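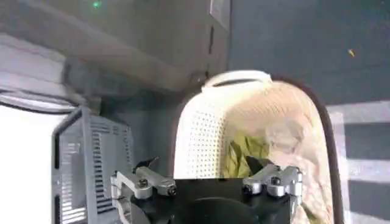

Dellham Route Planner is a web program that tells your drivers which stops to make and in what order. These answers cover the questions we hear most from new customers, many of them laundries, linen suppliers and other pickup-and-delivery businesses. A stop can be any job with an address and a time, whether that means a pallet of bottled water or a white plastic basket with a green cloth and some beige fabric in it. If your question is not covered, write to the support desk from the Help tab in your account.

Getting started

What do I need before I sign up?

A list of your vehicles, a list of your drivers and at least one depot address. You can type these in or upload a spreadsheet. The column headings we accept are shown on the upload screen.

How many vehicles can I have on one account?

The Standard plan covers up to 13 vehicles. The Fleet plan covers up to 50. If you run more than that, contact sales and we will set up linked accounts with a single login.

Is there a limit on stops?

Standard accounts can plan up to 3000 stops a month. Stops you delete before the route is sent to a driver do not count. Stops that are sent and later canceled do. There is no monthly limit on the Fleet plan.

Do my drivers need special equipment?

No. The driver app runs on most current phones and tablets. Drivers need a data connection to receive a route — once it has loaded, they can work through it offline and the app will update when the signal comes back.

Planning routes

How does the program choose the order of stops?

It looks at drive time, the time windows you have entered, vehicle capacity and driver shift hours. Time windows come first. If two plans meet every window, it picks the one with less driving.

Can I change a route by hand?

Yes. Drag a stop to a new position or onto another driver. The arrival times will recalculate. If your change breaks a time window the stop turns orange, but you can still send the route.

What if a customer calls to add a pickup after the driver has left?

Enter the stop as usual and choose "Insert into active route." You will see up to 2 suggested drivers with the added drive time for each. The driver gets an alert and has to accept the stop before it shows as assigned.

Can I set capacity by something other than weight?

You can use weight, volume or a plain item count. Bags, carts, crates and baskets can all be set up as item types under Settings, Loads. Each vehicle needs a maximum for whichever measure you use. Leaving it blank means no limit, and the program will load that vehicle with whatever fits the schedule.

Why is a stop listed as unplanned?

Usually the time window cannot be met by any driver on shift, or the address was not found. Click the stop to see which. Bad addresses can be fixed by moving the pin on the map.

Connections to other software

Does it work with Laltia?

Yes. Orders entered in Laltia can be brought over every hour or on demand. Completed stops are sent back with the time and signature. You will need an administrator login on both sides to turn this on.

What about Tôn?

The Tôn connection is one-way. We read vehicle mileage for the reports but do not send anything back. Mileage is updated overnight.

I used the older Flendale desktop program. Can I keep my data?

Customer addresses, vehicles and drivers can be moved. Saved routes cannot — the format is too different. Export your files from Flendale before March, when the old download server will be switched off.

Billing and accounts

When am I charged?

On the same date each month as the day you signed up. Invoices go to the billing contact and are also kept under Account, Invoices.

Can I switch plans in the middle of a month?

Moving up takes effect right away and you pay the difference for the days left. Moving down takes effect on your next billing date.

How do I cancel?

The account owner can cancel under Account, Plan. Other users do not see this option. Route history stays available for download until the end of the period you have paid for.

Who do I contact about a contract or a security form?

Send these to Arvid Öberg in customer accounts. Please include your account number and the company name as it appears on your invoice.

Page last updated December 28, 2024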